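Plindthorpe bakery to move into former post office

A bakery that has traded from the same narrow shop in Plindthorpe for 11 years will move across the street this October, taking over the ground floor of the old post office.

Vallov Bakery signed a seven-year lease on the building last week. The post office counter closed when mail services shifted to the pharmacy, and the ground floor has been used on and off since then for storage and craft sales.

The new premises give the bakery 200 square metres, most of which will go to the kitchen. The current shop has a single deck oven and no room for a second, so bread and pastry have to be baked in turns through the night. Regulars will know that croissants sell out early on weekends and that there is often nothing left on the shelves by lunch.
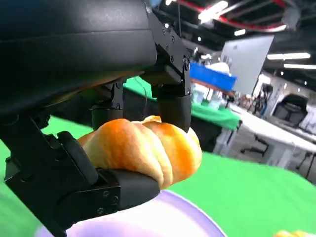
The owners say the range will stay much the same at first. Sourdough, rye and white tin loaves will be baked daily, with pastries from opening time and buns and rolls through the morning. A second bake in the early afternoon is planned once the new oven has been run in, and that should help people who work out of town and get home after the shop has sold out.

Prices will not change with the move. The bakery last put them up in autumn, when the cost of butter rose sharply.

Council approved the change of use on Monday. Two conditions were attached. Deliveries must use the rear lane, and the extraction fan has to be fitted with a silencer before the ovens are turned on. Neighbours on Skudance Street had written to council about noise in the early hours, and several asked for deliveries to be kept to after 6 am. Council did not set a start time but said it would look at the matter again if there were complaints.

The front of the building is heritage listed and will be left as it is, apart from a coat of paint in the original colour and a new sign above the door. The brass letter slots beside the entrance will stay. Inside, the old sorting room wall is to come down to make way for the kitchen, and a ramp will be built at the side door. The present shop has two steps at the front, which has been a sore point for customers with prams and wheelchairs.

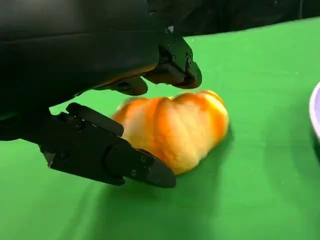 A glazed roll on a green table covering.

Building work is being done by Rivadeneira, the firm that restored the Plindthorpe hall. It is expected to take most of the winter. The existing shop will stay open until the new one is ready, with a closure of two or three days while equipment is carried over.

The bakery plans to hire for the larger kitchen, including an apprentice baker and weekend counter staff. Applications for the apprenticeship can be handed in at the shop, and no experience is needed. Shifts start at 2 am on weekdays.

Plindthorpe has a population of 2000 and no other bakery. The supermarket sells bread trucked in from the city, and the service station stocks pies and packaged cakes.

No tenant has been named for the shop the bakery is leaving. The landlord has told council it will be listed for lease in spring, and that the old oven will be taken out before then.

Parking outside the post office will be limited to 15 minutes between 7 am and noon once the bakery opens. The change covers the four spaces closest to the corner. The rest of the street stays at two hours.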